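Teaching two arms to write on a whiteboard: smooth or fast demos?
Posted by Lleucu Prydderch, August 20, 2021

I'm driving a pair of arms by remote control to write short words on a little whiteboard, and I love it! My letters wobble when I hurry, though. Should I slow down, or will the policy copy my slow pace?
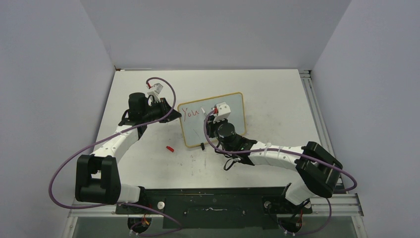 I have 7 good runs so far and want 500. Does the board need to sit at the same angle every time?

Berwyn Gronow
Slow down! Clean strokes first, speed comes later. And please do turn the board a bit between runs, it helps so much. Throw out any run where you stop to think mid-letter (I lost a whole January to those pauses).

Skustico
Mine worked with fewer. Check your pen isn't dried out lol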